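Buscamos personas con ganas de cuidar casas (y de aprender a hacerlo bien)

Publicado el 13 Jan 2022

En Konumard llevamos tiempo repitiendo que limpiar y mantener una vivienda es un oficio, con su técnica, sus trucos y su orgullo. Ahora ampliamos el equipo de Ellside y tenemos 2 plazas de auxiliar de mantenimiento doméstico y una de coordinación de turnos. ¡Nos hace muchísima ilusión, porque es la primera vez que abrimos tres puestos a la vez en el mismo barrio!

El trabajo se reparte entre pisos de estancia media, el edificio Chukwu y un grupo de viviendas particulares a las que vamos cada semana. Hay cocinas, hay baños, hay ropa de cama y hay pequeñas reparaciones: cambiar una junta, purgar un radiador, ajustar una puerta que roza.
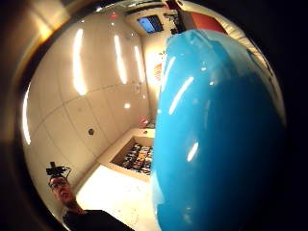 No pedimos experiencia previa para las plazas de auxiliar. Durante las primeras 3 semanas irás siempre con alguien del equipo, casi seguro con Ese Danladi, que conoce cada portal de Ellside y tiene una paciencia enorme para explicar las cosas dos veces (o cuatro). Aprenderás a organizar una visita, a leer etiquetas de producto, a saber qué superficies no toleran el vinagre y a dejar una nota clara cuando algo necesita un fontanero de verdad.

Qué harás en el día a día

Limpieza a fondo y de repaso en viviendas de distintos tamaños. Reposición de material y aviso cuando falte algo en el almacén de la calle Rekgate. Revisión de grifos, desagües y persianas al terminar cada visita. Trato con inquilinos y propietarios, a veces por mensaje y a veces en la puerta con un café en la mano.

Para la plaza de coordinación sí necesitamos a alguien que haya llevado horarios de un equipo, aunque fuera en otro sector. Nos vale una cocina, un polideportivo, una residencia... Lo importante es que sepas recolocar una mañana entera cuando alguien se pone malo a las siete y que lo hagas de buen humor. 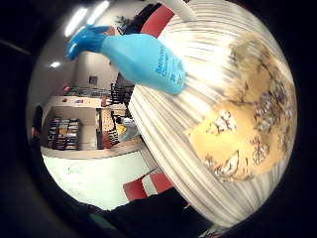

Qué ofrecemos

Contrato indefinido desde el primer día, con jornada de treinta horas para auxiliares y completa para coordinación. Los desplazamientos entre viviendas cuentan como tiempo trabajado - esto lo preguntan siempre en las entrevistas, así que queda dicho. El calzado y la ropa de trabajo los ponemos nosotros. También hay una bolsa anual de formación de 557 euros por persona, que puedes gastar en lo que te interese: electricidad básica, tapicería, idiomas. El año pasado una compañera se apuntó a un curso de restauración de muebles y ahora medio equipo le lleva sillas.

Se valora, sin ser imprescindible, tener carné de conducir y hablar algún idioma además de castellano.

Cómo apuntarte

Escribe unas líneas contando quién eres y qué plaza te interesa, y déjalas en la oficina de Ellside o mándalas por el formulario de esta página, a la atención de Amnuay Chantharasri. El currículum es bienvenido, pero nos fijamos más en la carta. Recogemos candidaturas hasta final de enero y contestamos a todo el mundo, también cuando la respuesta es que no.

Las entrevistas son cortas, en persona y sin pruebas raras. Si tienes dudas sobre horarios o accesibilidad, pregunta antes de enviar nada, ¡estaremos encantados de hablar contigo!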